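25 November 2024

Back on the walnut ink today, third batch, and I think I've finally worked out why the second one went moldy on me. Eleri Bellis had a look at the jar last week and asked how long I'd let the husks steep before straining, and when I told her she made a face. Too long, and with the lid off half the time. Fair enough!

So for batch three I weighed out 304 grams of dried husks (the last of the Temholm bag, need to order more before the holidays) and covered them with rainwater in the big enamel pot. Low simmer, lid on, stirred whenever I remembered. I wanted to try the proportions from that old household book Miroslava Holub photocopied for me, the 1836 one, but whoever wrote it measures everything in "a good handful" and "sufficient," so I'm guessing like mad. My handful is not a big handful.

Strained it through the old linen, twice, then once more through a coffee filter, which took forever. The pot gave me a lot less than I'd hoped for. After reducing it I had 50 ml of the really dark stuff and a bit of thinner wash I kept separately in the jam jar on the windowsill. PLEASE don't tip that one out, it's labeled.

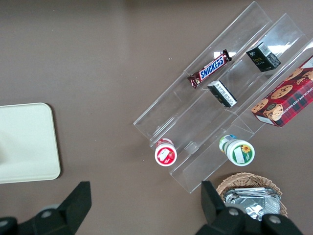
Gum arabic next. I went in with less than last time, because batch two dried shiny and cracked along the folds when I bent the paper. Ground it up in the small mortar and let it dissolve in a splash of warm ink before adding the rest. There were still a few lumps and I had to chase them around with a spoon. Added two cloves to the bottle to keep the mold off (Emília swears by them, I have my doubts, but they smell nice).

Test strips: did 23 of them, mostly on the Nurnley cotton paper, plus a handful on the cheap sketch pad to see how bad the feathering gets. Bad! On the sketch pad every line grew whiskers. On the cotton it's lovely, a warm brown with a slightly redder edge where it pools. The steel nib drags a little on the upstroke, the reed pen doesn't care at all. I may thin it a touch, but I'd like to leave it overnight first and see whether anything settles.

Half of each strip is going under cardboard in the south window for the fading test, same as we did in May. The other halves are in the folder in the flat drawer, pencil numbers on the back.

To do: scrub the enamel pot before the stain sets for good, ask Eleri if she has any spare dropper bottles, write up the iron version with the rusty nails, which is still sitting under the sink and needs another stir tomorrow.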